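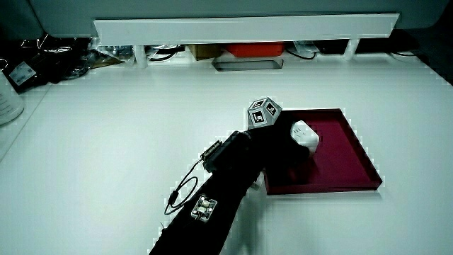 Forum technique Brindlow – Rubrique : Acquisition de démonstrations
Sujet : Critères de rejet des épisodes de dépose en bac (préhenseur manuel)
Ouvert le 01/03/2021 – Statut : en discussion

coordination_acq
Mesdames, Messieurs,
Dans le cadre de la constitution du jeu Narnwood, nous souhaitons harmoniser les critères de rejet appliqués par les deux sites. Le lot en cours porte sur la saisie d'un petit objet posé sur la table et sa dépose dans le bac rouge. Chaque série comprend 50 épisodes enregistrés au préhenseur tenu à la main, avec suivi par cube à marqueurs.
À la relecture, 26 épisodes d'une même série ont été écartés par le site de Bălan, alors que le site de Fisov n'en aurait, selon sa propre grille, écarté que 2. Un tel écart n'est pas acceptable pour un jeu destiné à être fusionné. Nous invitons les opérateurs à exposer leur pratique dans ce fil.

site_balan
Bonjour,
Notre grille prévoit le rejet dans les cas suivants : perte du suivi pendant la fermeture des doigts, objet relâché au-dessus du rebord, reprise de l'objet après un premier échec. Ce dernier motif explique à lui seul la plupart des rejets de la série. Nous considérons qu'une reprise introduit dans la trajectoire une hésitation que le modèle est susceptible de reproduire.
Nous maintenons cette position.

site_fisov
Bonjour à tous,
Nous ne partageons pas cette lecture. Une reprise correctement exécutée constitue un exemple utile : l'objet a glissé, l'opérateur se replace, saisit de nouveau et dépose. Si le jeu ne contient que des saisies réussies au premier essai, la politique apprise n'aura aucune donnée sur la conduite à tenir après un échec. Les essais menés sur le lot précédent allaient dans ce sens.
Nous rejetons en revanche, sans exception, tout épisode dont le suivi est interrompu.

site_balan
Les essais du lot précédent concernaient des objets souples. Leur transposition à des objets rigides de petite taille reste à démontrer. Par ailleurs, une part des reprises relevées chez nous n'est pas « correctement exécutée » : l'opérateur pousse l'objet contre le rebord du bac pour le redresser, geste que le bras ne pourra pas reproduire sans risque pour les doigts.

metrologie_suivi
Bonjour,
Une précision concernant le suivi. L'interruption n'est pas toujours imputable à l'opérateur. Lorsque le préhenseur est fortement incliné au-dessus du bac, les faces du cube se présentent de biais et l'estimation de pose se dégrade avant de disparaître tout à fait. Il convient donc de contrôler le résidu de reprojection en plus du simple indicateur de présence. Un épisode peut être déclaré « suivi » et demeurer inexploitable.
Je recommande également de vérifier le cheminement du câble avant chaque série. Une boucle trop courte exerce une traction sur le connecteur et contraint le poignet de l'opérateur en fin de course.

site_fisov
Nous prenons acte de la remarque sur le résidu, que notre grille ne mentionne pas. Pouvez-vous communiquer le seuil retenu ?

metrologie_suivi
Le seuil dépend de l'étalonnage de chaque poste. Je transmettrai la procédure de calcul aux deux sites par la voie habituelle. Une valeur unique serait trompeuse.

annotation_lot
Bonjour,
Du point de vue de l'annotation, un rejet pur et simple présente un inconvénient : le motif n'est pas conservé. Nous proposons de créer une étiquette « reprise », renseignée avec l'instant de la seconde fermeture des doigts. Les épisodes resteraient dans le jeu et chaque équipe pourrait les inclure ou les exclure lors de l'entraînement. La charge supplémentaire est estimée à près de 2 heures par série.

site_balan
La proposition nous paraît recevable, à condition que les reprises avec appui sur le rebord fassent l'objet d'une étiquette distincte. À défaut, nous continuerons de les écarter.

site_fisov
Accord sur l'étiquette « reprise ». Nous sommes plus réservés sur la seconde, l'appui étant difficile à établir lorsque la tête du préhenseur masque l'objet.

coordination_acq
Nous remercions les participants. À titre provisoire, l'étiquette « reprise » est adoptée et les épisodes écartés pour ce seul motif seront réintégrés. Les cas d'appui sur le rebord sont mis en attente, sans suppression des fichiers bruts. La grille révisée sera soumise aux deux sites en mai.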